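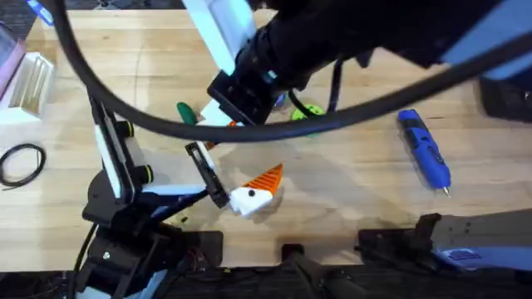

Friday, 4:40 pm, card fee model

Okay, so I finally got the Budell card numbers to run! I set the annual fee waiver at 3,000 in spend, and the late-payment losses went up way more than I liked. Dropped it to 800 and the curve calmed down (still ugly in month 5).

Jocelyn thinks Novau will pull out of the issuing deal if we show them this. Maybe! I'd still send it.

To do: rerun with the 925 test accounts from Mendville, and ask Shireen which rate table she used.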